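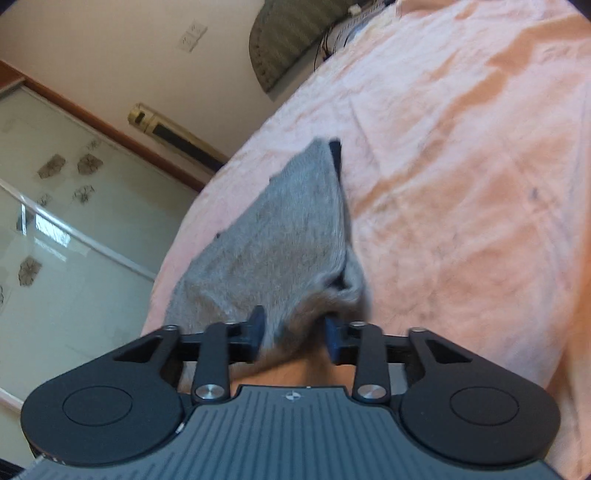

Clumora Crewneck, Gray and Navy

I've been wearing gray sweaters since I was old enough to pick my own clothes, so it was only a matter of time before I put one in the shop! The Clumora is a plain crewneck with a heather-gray body, a ribbed gray collar and navy sleeves. No logo on the chest, no buttons, nothing to match up in the morning. I pull mine on over a T-shirt and that's me dressed until dinner.

The two colors are what sold me. An all-gray sweater can look a bit like gym class (I own several, I'm allowed to say it), and the navy sleeves fix that without making it fancy. They're also a lot kinder to people who lean on kitchen counters - I've had a coffee cuff on every pale sweater I ever owned.

About the fit. It's an easy, straight cut with room for a shirt underneath. The medium measures 40 inches around the chest, laid flat and doubled. If you're between sizes, go down if you like your sweaters neat and stay up if you like them slouchy. I take the medium and my sister steals it, and she's a size bigger than me, so there's some give in it.
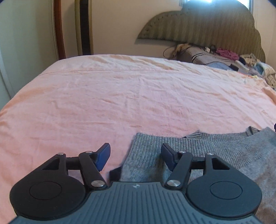

Stijn De Smet wrote in to ask whether it has to live in a drawer, because his closet is all hanging rail and no shelves. You can hang it, Stijn, but please fold it over the bar of the hanger first! Hung by the shoulders, a knit will get those little pointy bumps, and they take ages to relax.

My way of folding is nothing special. Lay it out on the bed, front up, and smooth the body with your hands. Bring one sleeve across the front, then the other, and fold the bottom up to the collar. I do mine while I'm pairing socks, usually at 9 p.m. with the radio on, and the pile goes straight onto the shelf - collars facing out so I can find the one I want.

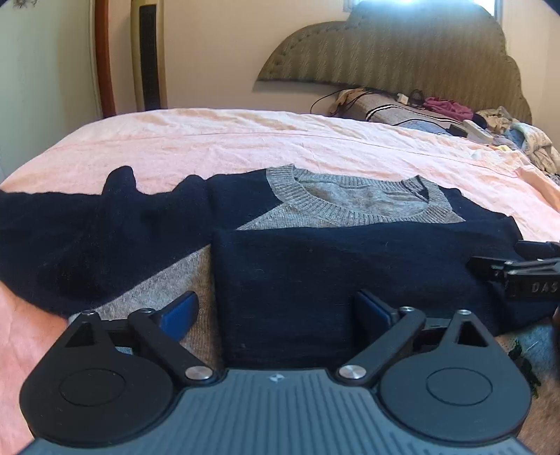
Clumora crewneck in gray and navy, with one sleeve folded across the front.

For washing, turn it inside out, use cold water and a gentle cycle, and dry it flat on a towel. Keep it out of the dryer. Wash it with other darks the first couple of times, and keep your white towels well away from those sleeves.

Price: $70
Sizes: small, medium, large, extra large
Color: gray body, navy sleeves
Shipping: leaves us within 4 working days
Returns: 90 days, unworn, in the bag it came in

An all-navy version is coming in July. If you'd like a note when it lands, send a message to Phyllis Entwistle at the shop desk and she'll put you on the list.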